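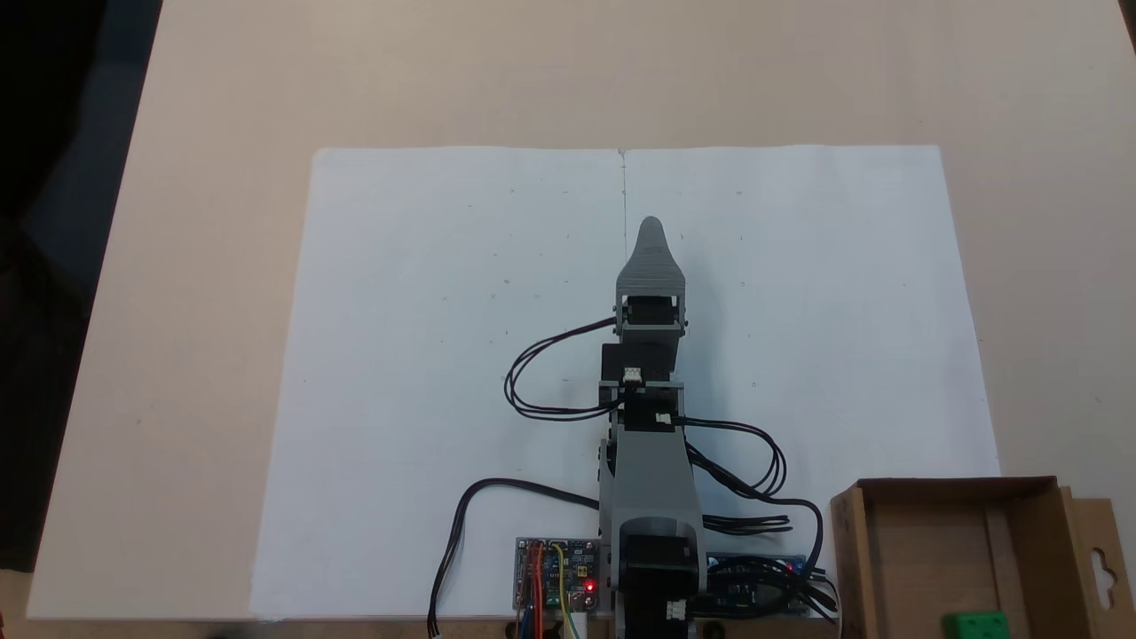

Eltton tabletop arm recordings: data card and rules of use

Version of Jan 20, 2020
Kept by Inês Vilela (recording) and Aranka Szekeres (checks and release)

What is in the set

Eltton is a set of recordings of a small servo arm working over a sheet of paper on a tabletop. The arm is built from 3D-printed segments and hobby servos, with a gripper at the top end. It reaches to marked places on the paper, and in part of the set it picks up a small block and puts it down again.

There are 4000 recordings. 2000 are reaching only, with nothing in the gripper. The other 2000 are pick and place. A further 219 were made and then withdrawn under the rules below. They are kept in a separate folder with the reason for each, and they are not counted in the 4000.

All of the work was done at two sites, Galtthorpe and Rultolthorpe. The arms at the two sites were printed from the same files, but the servos were bought at different times, so please treat the site as a variable when you split the data.

Most of this file is rules. We wrote them for ourselves, then found that people who wanted to add recordings kept asking for them. If you only want to use the data, read "Layout", "Known faults" and "Terms" and leave the rest.

Layout

reach/ holds the reaching recordings, one folder each
pick/ holds the pick and place recordings, one folder each
withdrawn/ holds the withdrawn recordings and their reasons
setup/ holds the setup sheets for each session
tools/ holds the reading script and the checker

Each recording folder contains the video, a table of commanded joint angles, a table of times, and a short text file with the site, the operator's initials and the session number. Angles are in degrees. Times are in seconds from the first command. The tables are plain comma-separated text and will open in anything.

Words used in the rules

Must means the recording is withdrawn if the rule was broken.
Should means the breach is written down and the recording stays in.
Operator means the person sending commands to the arm.
Session means everything recorded between one homing of the arm and the next.

Rules for the workspace

W1. The working surface must be covered by one sheet of plain paper, large enough that the gripper cannot reach past its edges in the planned motion. Folds in the paper are allowed. Tears are not.

W2. Target places must be marked on the paper in pencil, as small dots. Ink and stickers are not used. Old dots may be left in place from one session to the next, and the setup sheet says which ones are live.

W3. The base must be fixed before power goes on. Push it by hand from each side. If it shifts, fix it again and start a new session.

W4. Blocks not in use should be kept in a box near the base and outside the planned path.

W5. No drinks on the table. Rultolthorpe lost a controller board this way in May and the rule has been a must at both sites ever since.

Rules for cables

Cables cause more withdrawn recordings than anything else, so this part is longer than the others.

C1. Every servo lead on a moving joint must have enough slack for the full travel of that joint. Check by moving the joint by hand, power off, to both ends.

C2. Slack should hang in an open loop to the side of the arm. Do not tie it tightly against the links. A tight tie looks tidier and pulls the connector out when the elbow folds.

C3. No loop may pass between the gripper and a live target. If a loop drifts there during a run, stop, move it with the power off, and repeat the recording from the start.

C4. Connectors should be pressed home by hand at the start of each session. Pulling on the wire to test a connector is not a test, and it weakens the crimp.

C5. Jumper wires between boards must keep the same colour order for the whole session, and the order goes on the setup sheet. Colour orders differ between the sites. Do not copy one from the other.

C6. Boards should lie flat and clear of the base joint. A cable lying across a board is allowed if it carries no strain and does not move when the arm moves.

Rules for power and stopping

P1. The supply switch must be within reach of the operator's free hand. A switch on the far side of the table does not count.

P2. A lit board is a live arm. Hands stay out of the workspace while any board light is on, including between recordings.

P3. Send the arm to its home pose before cutting power. If it has to be cut in another pose, support the upper links first — they drop when the servos let go, and the printed brackets crack at the screw holes.

P4. After 20 recordings, rest the arm with the power off and feel each servo casing. If one is too hot to hold a finger on, the session is over.

P5. Anyone in the room may call a stop. The operator cuts power first and asks why afterwards.

Rules for motion

M1. Speed must not go above the limit in the setup sheet. The checker will catch it if it does, and the recording will be withdrawn.

M2. The gripper must be open before it enters the space above a block.

M3. If the arm touches anything it was not meant to touch, the recording is withdrawn, even when the arm carries on and finishes the task. We argued over this one. Aranka's view was that a recording with a knock in it teaches the knock, and that is the rule we kept.

M4. A missed grasp is a valid recording. Mark it as missed and leave it in. Please do not repeat a run until it works and hand in only the last one.

M5. The straight-up pose is used for homing only. Do not start a task from it. Move to the ready pose first and begin recording there.

Setup sheet

One sheet is filled in per session, before the first recording. It asks for:

Site and session number
Operator's initials and the initials of a second person who has checked the cables
Live target dots, drawn on the small plan
Colour order of the jumper wires
Speed limit
Any part replaced since the last session, with its position on the arm
Any should rule that is going to be broken, and why

The last line gets used a fair amount. That is what it is there for. A breach that has been written down does no harm to anyone using the data.

Replacing parts

Printed segments may be replaced with a new print from the same file. Write down the position and start a new session. Servos may be replaced with the same model only, and the joint must be centred again before the horn is screwed on. Leave the old servo's calibration line in the file, commented out, so that earlier sessions can still be read.

The curved brackets that hold the servo housings wear faster than the long links. Look for pale lines in the plastic near the screws. Galtthorpe changes the base bracket at fixed intervals, Rultolthorpe when it looks poor. We have not settled which is better.

Known faults

Some early reaching sessions from Galtthorpe have a wrist angle that reads slightly high. The correction is in tools/ and is off by default.

The video and the tables start together but can drift apart by the end of a long recording. Use the times table and not the frame count.

Older dots show up on the paper beside the live ones. If you are training something to find targets by sight, use the plan in the setup sheet to tell them apart.

Block positions after a drop are recorded only if the block stayed on the paper.

Sources

The sections on cables and stopping began as the Charpentier bench notes, which were passed round as a single printed page. We kept their order and rewrote nearly all of the wording. This is our own house practice. It has not been checked against any published safety standard and should not be used in place of one, least of all for a larger arm.

Terms

Free to use and share for teaching and research, with the name Eltton and the version given. If you change the recordings, say so in your own card. Do not add new recordings under the Eltton name unless they have been through the checker and carry a setup sheet.

Adding recordings

Run the checker on your folder first. Send the folder, the setup sheets and the checker's output together. Inês looks at the video, Aranka looks at the tables, and both have to agree before anything is merged. Expect questions about C1 and C3.

Changes in this version

C5 added
M3 changed from should to must, and older recordings gone through again
P4 now asks for a hand check of each servo
Withdrawn recordings moved into their own folder
Spelling of Rultolthorpe corrected in the session files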